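Home | Products | Stores | News | Press Contacts

Grusstead to Open Flostia Home Line at Its Faulkner Store in March

Grusstead Press Office
March
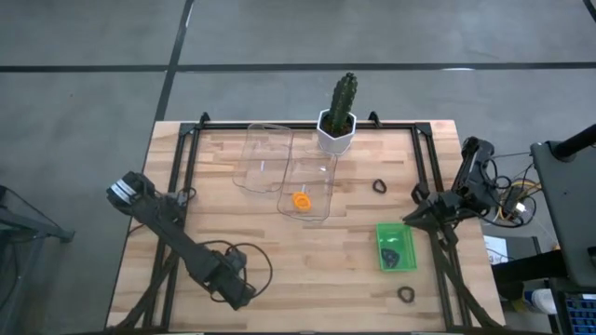

The white Flostia planter and a green bin on a butcher-block-pattern tabletop.

FAULKNER. Grusstead today announced the opening of Flostia, a line of household goods for work tables, kitchen tables and shared rooms. The line goes on sale in March at the company's Faulkner store and will be offered through the Grusstead order desk from the same morning. It consists of 10 items, among them a faceted planter with a hexagonal rim, an open bin for small goods, and a table with a butcher-block pattern sold under the name Palau.

Flostia is the first line that Grusstead has planned from the tabletop up. Earlier lines were built by department, with tables chosen by one buying group and smaller goods by another. For Flostia, a single group chose every item, and each one was judged on a table alongside the others before it was approved for sale.

The planter

The Flostia planter is white, with flat faces and a rim of six sides. It is made for one small plant and is meant to stand toward the far side of a table, where it stays out of the way of hands and papers. The flat faces allow it to be set flush against a wall or against a second planter. It is sold without a plant. Customers in Faulkner may choose one at the garden counter and have it potted before they leave the store. There is no charge for potting on the day of purchase.

The planter will be sold in white only during the first season. Grusstead considered several further colors and has decided to hold them for a later order.

The bin

The Flostia bin is intended for the objects that gather on a table in daily use, such as keys, pens, string, tape and unopened mail. It will be offered first in green. Households that took part in the early review asked for a color that could be found quickly on a wood surface, and green was the color they named most often. The bin has no lid. A lid was tested and then dropped after most reviewers set it aside within the first week and did not use it again.

The bin may be wiped clean with a damp cloth. Grusstead does not recommend it for food.

The Palau table

The Palau table has a light wooden top in tan, cream and reddish-brown strips. The strips vary in tone from one table to the next, and Grusstead does not match or sort them. Customers who wish to choose a particular top may do so at the Faulkner store, where tables are kept on the sales floor. Orders placed by telephone are filled from the next table in stock.

The table is priced at $349. Delivery within Faulkner is included, as is assembly in the room of the customer's choice. Delivery outside the city is charged by distance, and the order desk will provide the cost before an order is accepted.

The first shipment contains 200 tables. A second shipment is planned for May. Customers who order after the first shipment has sold will be given a place on the list for the second, and no payment will be taken until their table has reached the store.

Review by households

Before approving the line, Grusstead placed early versions of the planter, bin and tabletop with 282 households in and near Faulkner. Each household used the goods for a month and returned a written form. Several changes followed from the forms. The rim of the planter was made wider so that watering would be easier, the bin was made shallower, and the edge of the tabletop was given a softer finish.

Households were also asked where they kept a plant when a table was in use for work. Most wrote that they moved the plant to the floor or a windowsill and forgot to bring it back. The final planter was given a smaller base in response, so that it could remain on the table.

Care and returns

A printed care sheet is included with each item. For the tabletop, Grusstead advises a soft cloth, mild soap and prompt drying. Hot pans should be set on a stand. Clamps and other fittings may be used at the edge of the top if a pad is placed beneath them. Small marks can be treated with the oil sold at the hardware counter, and store staff can show customers how to apply it.

Unused Flostia items may be returned to the Faulkner store with a receipt. Tables that have been assembled may be exchanged but cannot be returned for a refund, except where a fault is found. Customers who find a fault should contact the order desk before moving the table.

Opening at the Faulkner store

The Faulkner store will open at 9 a.m. on the first day of sale. The full line will be shown on the ground floor near the east entrance, with the smaller goods set out on Palau tables. Staff from the garden counter will be present until 4 p.m. to answer questions about plants suited to indoor rooms. Parking is available behind the building.

Grusstead expects to offer Flostia at its other stores later in the year. Opening dates for those locations will be announced separately.

About Grusstead

Grusstead sells furniture, kitchen goods and garden supplies for the home. Its main store and offices are in Faulkner.

Press contact: Grusstead Press Office, Faulkner. Product samples are available to the press on request.

Copyright Grusstead. All rights reserved. | Contact | Back to top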